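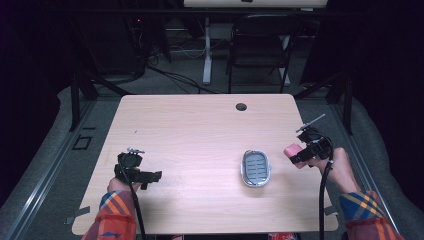

Soap dish with slotted insert, on the table

Soap turns to mush within a week

Posted by Diễm Lò, 12 December 2023

We moved to Cletden in the autumn and the water there is very soft. Every bar I put by the bathroom basin goes to jelly underneath and sticks to whatever it is sitting on. I have an oval dish with a metal rim and a slotted insert, and the soap still ends up in a puddle. Same brand as before, same two people using it. Is it the water, the dish or the soap? I would like to stay with bars if I can.

Rommel Cabrera
Mostly the water. Soft water lathers faster, so you need far less soap than you are used to. A couple of turns in the hands is enough. Then look at the dish. Lift the insert out and empty what has collected under it every day. If the water comes up to the slots the bar is sitting in it all night. Move the dish to the side of the basin away from the tap as well, as most of the water gets in by splashing.
Bars also last longer if you unwrap them and leave them somewhere airy before use. I do mine for a month on a shelf in the airing cupboard. Ones I unwrapped in February were still hard in the summer. Keep two on the go and swap them over so each one dries out properly.
To clean the insert, soak it in warm water for ten minutes and go along the slots with an old toothbrush. Don't use a scourer on the rim.

Khôi La
just get liquid soap

Châu Phùng
Agree with Rommel about swapping bars. Check the ingredients too. If glycerine is near the top of the list it will go soft whatever you do. I cut a new bar in half and only put one half out, the other stays in the drawer.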